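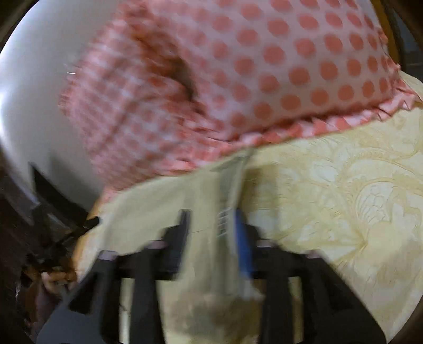 Polka-dot pillow on an embossed cover

Lerano Desk Calendar for Market Watchers
Wall and desk editions, August start
Made by Riltance

If you plan your week by what the central bank is doing, when the jobs numbers land and which companies report before the bell, you probably have a browser full of tabs and a sticky note or two. I used to. The Lerano puts the whole lot on paper, one week to a spread, and I love using it!

Each spread has a narrow strip along the top for scheduled releases: inflation, retail sales, housing starts, weekly jobless claims, and so on. Under that are five wide columns, one for each trading day, ruled into morning, midday and after the close. Rate decision days get a shaded column so you spot them while flipping through (they sneak up on me every time otherwise). Market holidays and early closes are printed in, and so are options expiration dates.

What's in the box
Desk calendar, 200 pages, spiral bound at the top
Sheet of 100 small stickers for earnings dates, ex-dividend dates and your own reminders
2 bookmark ribbons
Fold-out chart of the yield curve with blank axes, so you can draw your own as the months go by

The fold-out is my favorite bit. Plotting the two-year against the ten-year by hand, once a month, has taught me more about how rates move than any app I've had on my phone. Antonina Tkachuk, who laid out the pages, left room in the margin for a line or two about what you expected and what you got. Go back and read those in winter. Mine are pretty humbling!

Paper and binding
The paper is thick enough for a fountain pen, though very wet inks may show a little on the back. The spiral lies flat on either side and folds right under, so it fits next to a keyboard. The wall edition uses the same paper and has a single hole at the top; it shows a month at a time and leaves out the after-the-close row.

Dates and changes
Release dates are printed as they stood when the calendar went to press. Agencies do move things now and then, so Riltance posts a correction sheet every Tuesday that there's something to correct. Print it, trim it, and it fits the strip at the top of the spread. All times are Eastern. If you're in another zone, there's a small conversion table inside the front cover.

Refills
The cover and spiral are reusable. Refill packs hold 36 weeks and come with a fresh sticker sheet, but you'll need to order the yield curve chart separately.

Foulkes in Litusstead keeps both editions on the shelf, and Branwen Foulkes will let you leaf through the shop copy before you choose.

Shipping starts in August. Desk edition in navy or gray, wall edition in gray only.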